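Workshop notebook, arm on wheels
3 Sep 2020

Started late because the laptop wanted to update and would not be talked out of it. Everything below is simulator work. The real base is still on the bench with its battery out, and the real arm is still in the box with the foam I swore I would throw away.

Goal for tonight: get the Tirketti stack to drive through the made-up apartment (the Pasaribu layout, the one with the tiny bathroom) without me holding its hand. Second goal, if the first went well: stop at the tall gray door and look at the handle. Note the order. I have been caught writing up the second goal first.

Loaded the layout fresh. The old copy had my April edits in it, including the doorway I widened "temporarily" so the base would fit through. It fit beautifully, and I learned nothing for several months. Doorway is back to its proper width now.

First job was the head camera. I'd had it pitched too high, so the planner got a lovely view of the walls and no view of its own wrist. Brought it down a few degrees at a time until the tag on the wrist block was fully in view with the arm pulled in.

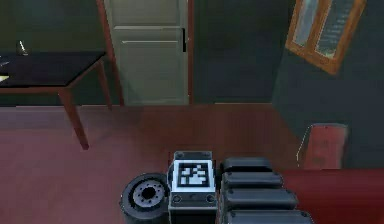 Tag detection after that was dull, in the good way. Ran 2,000 steps parked on the spot and lost the tag on 71 of them, all bunched at the start while the lighting settled. I'm going to skip the warm-up steps and pretend I always did. If anyone wants to argue, the raw log is in the Wira folder under tags_parked, along with the four other files I named tags_parked.

Small thing that cost me an hour: the tag size in the config was the outer edge of the black border, and the detector wanted the size including the white. So every distance was off by the same proportion, and the arm believed its own wrist was somewhere it could not physically be. It did not complain. It just planned around this with total confidence. I now have the definition written on tape stuck to the monitor, next to the older tape with the wrong definition. Remove older tape.

Then driving. Plan was bathroom to the desk and stop. The bathroom is the worst place to start from, so that's where I start from. Base has to back off the toilet, turn nearly in place and come out past the red frame without clipping the arm.

Run 1: backed into the toilet. Stayed there. Reported success.

Run 2: same, with the collision margin up. Reported success sooner.

Found it. The success check was comparing the goal to the planned pose and not to where the base had ended up. I wrote that check. I remember being pleased with how short it was.

Run 3: check fixed, start pose moved, and it refused to leave at all because of the curtain. The mapper takes the curtain as solid. Fair enough from its side, it's a big flat thing hanging in the way. In the layout file the curtain is tagged as soft, but the Brirus mapper throws that field away on import. Put in an ugly patch so anything tagged soft gets its own layer with a low cost. The robot is allowed to brush it and is discouraged from enjoying it.

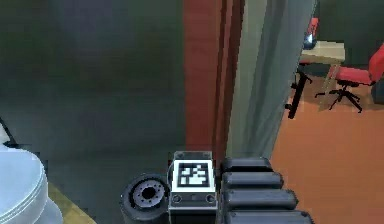 Head camera, looking past the curtain toward the desk and the red chair. Arm pulled in.

Run 4 onward used the patch. Route comes out sensible now, and it keeps the long side of the arm away from the frame, at the price of swinging wide and treating the chair base as a personal enemy. Those spidery legs barely show up on the map at this resolution. Sometimes it sees them, sometimes it sees a chair floating over nothing. Set a keep-out circle around the chair by hand. Yes, I know. It is a hand-drawn circle in a system whose whole point is that I don't draw circles. It goes on the list.

Settings as they stand, so I don't have to dig them out of the shell history again:

planner timeout 60 seconds
soft layer on, cost low
arm stowed for all driving, no exceptions in doorways
chair keep-out on (by hand, see above)
success check reads the measured pose
tag size includes the white

Dropped the timeout to half of that once to see if it mattered. It matters.

With the route behaving I let it carry on to the gray door. I don't care about opening it yet. I wanted to know if the handle is findable from close up and at a bad angle, which is where the base likes to park no matter what I ask for.
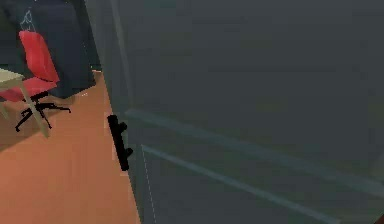

The handle detector is happy with anything dark, straight and upright, so its list of candidates needs reading with some charity. A desk leg would have made the list if it were black. For now I filter by height off the floor and by having a big flat surface right beside it. Crude, but I'd like to see how far crude goes before I train anything.

The other worry is the pale streaks across the door. They could be reflections or something showing through, I haven't opened up the material file to find out. Depth doesn't care either way, it's only the color edges that might get confused. Want to try turning reflections off and running the same approach again from the same pose.

Parking angle is a separate problem. I think the final turn gets cut short because the goal tolerance on heading is still the loose value from when I was testing on open floor. Did not change it tonight. One change per run after ten o'clock, that's the rule, and I had already broken it twice.

To do:
heading tolerance, tighten and rerun
finer map near the chair, then delete the circle
material file, check the door
send the soft layer patch around once it has comments in it
rename the tags_parked files
charge the real battery, it has been out since before the doorway business

Left the full loop running overnight, bathroom to gray door and back, with logging on and the fan noise shut behind the workshop door.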